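Foltusari Workshop, Quarterly Inspection
2025-08-08, sheet 11

1. Extinguishers. Pass. Gauge in range on both units.

2. Machine housings. Pass. Exterior fasteners checked by hand.

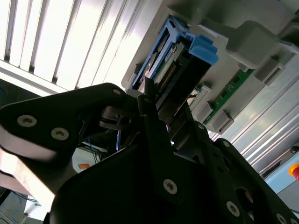
3. Exits. Fail. Door 2 sticks at the sill. Plane and recheck.

4. Emergency lighting. Pass. Battery test held to 100 percent of rated time. Unit 686 lens cracked, replacement ordered from Gruria.

This site uses cookies. Accept | Settings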